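Print this page
E-mail this page

Speaker notes — "Reading Pettigrew slowly"
Library talk, January, evening group

Start with the boat. Don't introduce the author, don't give dates, just read the first page of Urkesness out loud, the whole thing, down to "and the rope was still swinging." Then stop. Let them sit with it for a second.

Ask: who is telling us this? Take two or three answers. Most people say the sister. Good! I said the sister too, the first time, and I held on to that for 200 pages.

Then the background, and keep it short. Pettigrew wrote the first version as letters, all from the sister, and put it in a drawer. The version we have came 11 years later with the letters taken apart and the uncle's voice laid over them. You can still hear where the joins are (chapter four, the kitchen, the sudden "you"). I love those joins. Somebody will say they are mistakes. Let them make the case, it's a decent case.

Handout: side one is the kitchen passage, side two is the same night as the uncle tells it. There are 50 copies on the table by the door. Give them four full minutes to read — it feels long from the front, don't fill it.

Things to pull out if they don't come up:
— the uncle never uses the sister's name
— the weather is different in the two accounts
— the dog is only in hers

Rupert Pichler's introduction to the Poltgate edition calls the uncle "a liar with good manners." Read that line, it gets a laugh. I think he's too hard on him, and I'll say so. Look at the page with the coat. A man who only wanted to look good would have left that page out.

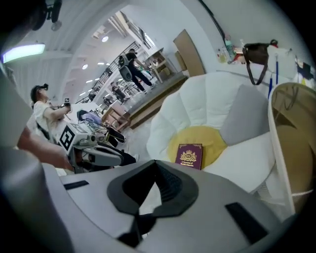
Which brings me to the ending, and here I get carried away, so watch the clock. By quarter to eight we should be on the last chapter. The novel runs to some 300 pages and the sister gets the final two all to herself, no uncle anywhere. Read from "I went down again in the morning" to the end. Slowly! Slower than feels right.

Deisy Mosquera asked me last time if the rope is the same rope. I still don't know. Put it to the room.

Questions. If it goes quiet, ask Samer about translating the kitchen chapter, he has wonderful things to say about that "you."

Next month: Grindik, first half only. Hubert Strebel is leading.

E-mail this page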